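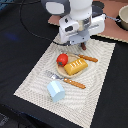
4.3 Laying a Place Setting

This section applies to all tables in the Testdale dining rooms. Staff should read Section 4.2 (Table Linens) before proceeding.

1. Clear the table and wipe it down. Allow the surface to dry fully.

2. Spread the black table cloth. Smooth it from the center outward and check that it hangs evenly on the long sides.

3. Lay one woven placemat for each guest. Cream placemats are used with black cloths only. Placemats may be set square to the table edge or on the diagonal, provided that one arrangement is kept for the whole table.

4. Where a pot will be brought to the table, lay a fringed mat for it. Straighten the fringe by hand. Do not comb it.

5. Set the plate on the placemat after the food has been portioned. Wipe the rim with a clean, dry cloth before the guest is seated.

Note: Ribbed placemats hold crumbs between the ridges. Shake them out after each meal and brush along the ridges with a soft brush. Do not machine wash.

Caution: Pots taken directly from the stove or oven may exceed 200 degrees Fahrenheit. Use oven gloves on both hands and keep the pot at least 12 inches from any place setting.

Caution: Spills are hard to see on black cloth. Check the surface by touch between sittings and replace the cloth if it is damp.

Replacement linens are kept in the Traden cabinet, shelf 3. Requests for additional stock should be sent to Roman Wieczorek, Dining Services, extension 193.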